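The woman who makes the felt mats for Sumano did not want her name on this, and she was firm about it before the kettle had even boiled. "People get funny about prices once they know who you are," she said. So she's going without one, and I'm going to tell you about the felt.

I'd come on a Tuesday, in the rain, with my own desk mat rolled up under my arm like a sick pet. I've had it four years and it has gone bobbly along the front where my wrists sit. She had it out of my hands before I'd taken my coat off, and turned it over, and sniffed it (!), and told me it wasn't one of hers. It was mostly polyester. I had paid good money for that mat and I'd been telling people it was wool.

"Burn a thread of it if you don't believe me," she said. "Wool smells like hair. That'll smell like a bucket."

She started out on slippers, under the name Liltulus, at a market stall she shared with a candle maker. The slippers sold well enough but she hated sizing them. Every second customer was a half size, and every pair that came back had been worn in the garden. A friend asked her for something flat to put under a sewing machine, to stop it walking across the table, and she cut it out of a slipper offcut in ten minutes. "I thought, there's no left and right with this. There's no heel. I could do this all day." She sold 56 of them the first winter and has not made a slipper since.

These days the sheets come in from a mill called Mridha, already pressed, and she cuts and trims them herself on a big table by the window. She won't use a rotary cutter on the thick stuff. It's a long knife, a steel rule and three slow passes, and she talked right through the whole thing without looking down nearly as often as I'd have liked. 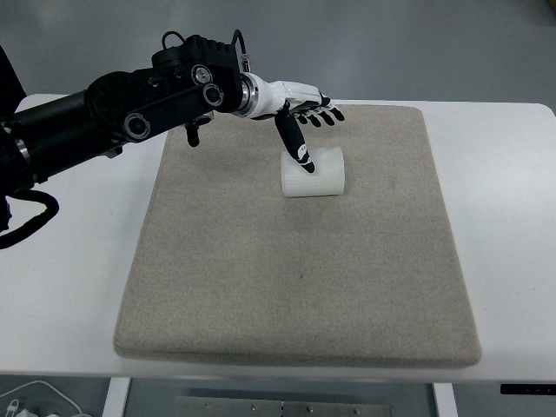
Colour is what she gets asked about most, and she'll go on about it for as long as you let her. Charcoal sells, navy sells, and the one she'd keep if she had to drop all the others is beige. I said beige was a bit dull. She gave me a look. On a white table, she said, a beige pad gives you an edge to work to, and you can still find what you've put down on it, even something pale and half see-through like that white cylinder lying on its side. I had to give her that one. "Put a pale thing down on a bare white table and you'll be patting about for it," she said. "And felt's got a bit of grab. Round things want to be off. I've crawled under this bench for more bobbins than I've sewn with."

We had a good long moan about postage after that. She sends everything by Korier now, rolled with the good side out, which I'd have guessed was backwards. Rolled the other way the face creases, and a crease in thick felt takes days to relax. Folding is out of the question. She once had a parcel of 105 small pads come back from a shop because somebody at the other end had folded the lot to fit a shelf, and she steamed every one of them flat again in her own kitchen. "My curtains have never looked better," she said.

I asked how you're meant to clean the things, as I've only ever shaken mine out the back door. Shaking is fine, apparently. So is a soft brush, always the one direction. For tea, you blot it with a dry cloth and leave it alone, and you don't go anywhere near it with warm water and a scrubbing brush unless you fancy a smaller mat. The bobbles come off with a razor, held nearly flat. She did mine while we talked, polyester or no, and was quite rude about it the whole way along.

She's got an order for 3,000 on the books that she's a bit nervous about, mostly coaster size, and she was hoping to have the cutting finished by January. Would she take someone on? She pulled a face. "I'd have to let them use the knife."

I went home with a beige one. It's under my keyboard now, and the old one has gone to the dog.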